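23 August 2018

We are in the hotel in Stidholm since yesterday evening. The room is number 110 and it is smaller than the one we had in February in Bloxham, but I like it more. The bed is good and the window opens, so I slept with fresh air.

In the morning I did not want to go down for breakfast at once. I wanted first a tea. At home I drink always black, but I thought on holiday one can try another kind. The kettle was slow and I had time to write two postcards. Then I put my things in order a little, as I can not rest when a room is not tidy. My mother was the same and I used to laugh at her.

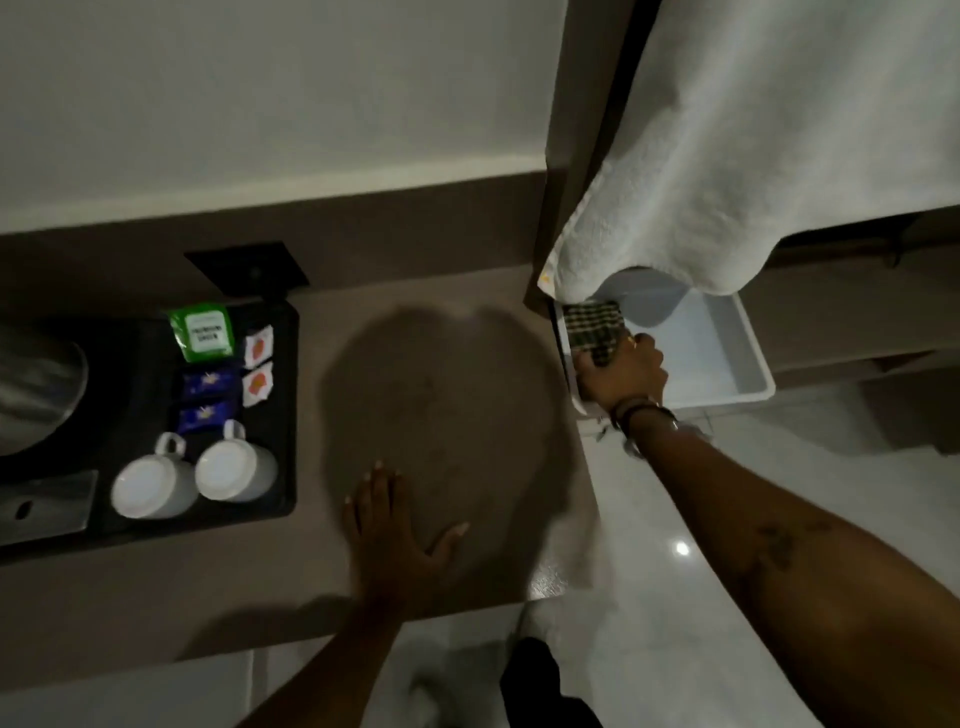 The tea corner, with the green tea and the two cups:

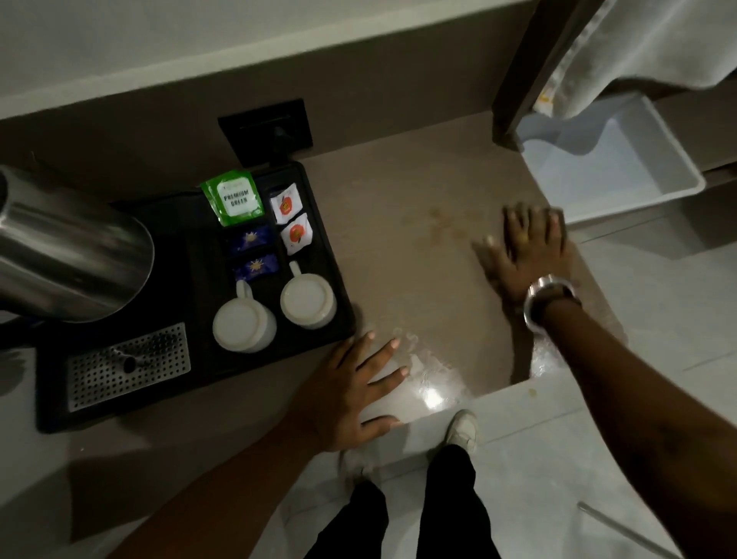
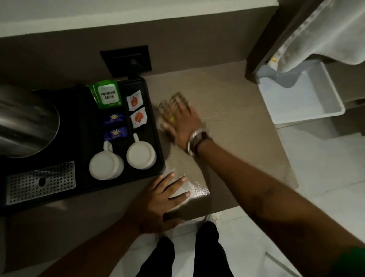 After that we walked to Grudach by the river path. It took us longer than I believed, and my left shoe is now rubbing at the heel. In the village there is a small shop where I bought plasters, 5 pears and a piece of hard cheese. The lady spoke very quickly and I understood maybe the half, but she was kind and waited for me to find the coins.

Tomorrow the bus to Vunirska goes at 25 past eight. I must not forget to ask at the desk for a second pillow, and to post the cards.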